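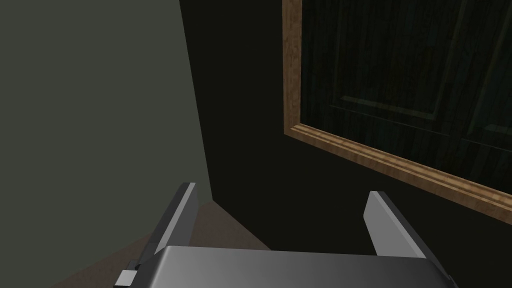
Chapter 7
Automation and the Reorganisation of Work

7.1 Introduction

When a task is handed to a machine, the work attached to it seldom disappears as a whole. Parts of it are removed, parts are moved to other people, and some new parts are created. This chapter deals with how those parts are identified, who takes them on, and how the change shows up in job descriptions, shift patterns and pay grades.

Earlier chapters treated automation as a technical matter: reach, grip force, cycle time, fault rate. The same quantities appear here, but they are read from the side of the staff. A cycle time sets the pace at which a person must load a tray. A fault rate sets how often that person is called away from other duties.

7.2 The Flukbridge case

The main case in this chapter is the Flukbridge depot of Verschueren, a firm that stores, checks and returns household fittings. Before the change, the depot employed 332 people, of whom 111 worked in handling. Handlers lifted items from incoming crates, turned them for inspection and placed them on a shelf or in a repair bin.

In July the firm introduced arms with two-finger parallel grippers, controlled by a package named Ziline. Each grasping routine was first tried in simulation, in rendered interiors with walls, floors and furnishings, and was released to the depot only after 1,000 simulated attempts had been logged and reviewed. The review was done by former handlers. They had no training in programming, but they knew which items slip, which ones mark easily and which should be held by the edge.

Three changes followed.

(a) Lifting was reduced. Most handlers no longer moved items by hand except during stoppages.

(b) Watching increased. One person now supervised several arms from a single desk and was expected to answer a stop signal within 60 seconds.

(c) Judgement moved to an earlier stage. Decisions once made with the item in the hand were now made when a routine was approved, often weeks before any real item arrived.

The third change caused the most difficulty. A handler who chose a poor grip could correct it at once. A reviewer who passed a poor routine might hear of it only through the fault log, which was kept by another team.

7.3 Terms used in this chapter

Task: the smallest piece of work that can be assigned separately.

Residual task: a task left to staff after automation - for example, clearing a jam or handling an item outside the gripper's opening range.

Displaced task: a task that is still done by a person, but by a different person or at a different time.

Supervision load: the number of machines assigned to one person, weighted by how often each one stops.

Residual and displaced tasks should be listed separately in any workplace study. Site managers at Flukbridge first recorded them together, and the training plan drawn up from that list left out the reviewers.

Related items
Chapter 6: Measuring Cycle Time and Fault Rate
Chapter 8: Training and Regrading
Case file: Shift Patterns at the Ovel Works
Worksheet 7A: Listing Residual and Displaced Tasks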